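1/ Friday club update. Jawad and Natália have the arm on the dish rack task now, which is our entry for the Nallville round in August.

2/ Today was mugs. The black one is held by the base, on its side with the handle up.

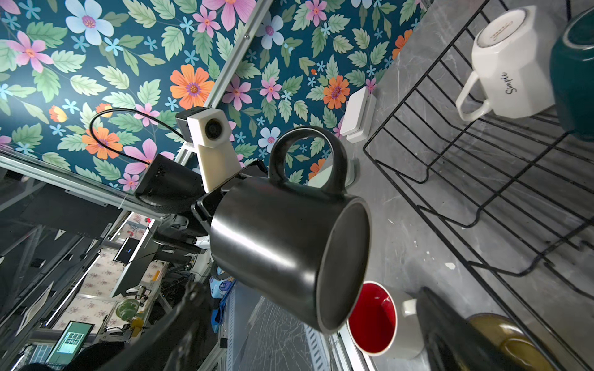
3/ Next job is plates. Mizanur wants 100 tries logged before we change the grip settings - we have nearly half.

4/ Adel is rewriting the release step. Spare pair of hands welcome next week, no coding needed.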